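Parting out the old Dell

15 January 2020

I finally started on the Dell tower that has been sitting under the coats since July. It came from the Ferance office when they moved out to Zoldale, and they were going to pay someone to haul it off. I took it for nothing and then ignored it for six months.

The plan was to get it running and use it for backups. I changed my mind after pricing the parts. A used machine from Weidemann costs 116 dollars, comes with a warranty, and is newer than this one. So the Dell is getting parted out, and whatever is worth keeping goes on the shelf.

I unplugged it, held the power button in for a few seconds, and laid it on its side before taking the panel off. I like to work on them flat. Standing up, the graphics card hangs off its slot the moment you take the screw out, and I have cracked a connector that way before.

The memory comes out first. Push the tabs back and the sticks lift up. I put them in an antistatic bag and write the size on the bag with a marker, or I will be guessing next year. Then the graphics card. Open the blue clips along the back of the case, press the little catch at the end of the slot, and pull straight up. If it doesn't move, the catch isn't all the way open.

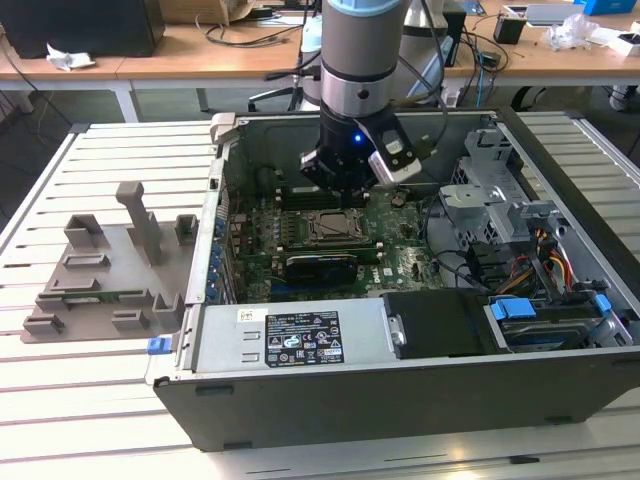
The drives I leave until I have a free evening. The blue tabs make them easy enough to get out, but they need to be wiped, and that takes hours on the old dock I have. I will not sell or give away a drive that came out of an office without doing that first.

The power supply is the part I'm least sure about. Dell used its own connectors on some of these, so it may not fit anything else I own. I'll check the label against the Ziltari tester's list before I decide. The last supply I kept "just in case" sat in a drawer for 7 years and then went to recycling anyway.

The case is going to the scrap place with the washing machine motor. They take steel any time, but circuit boards only go in the bin by the office door, so the motherboard has to come out too. I'll do that after the drives.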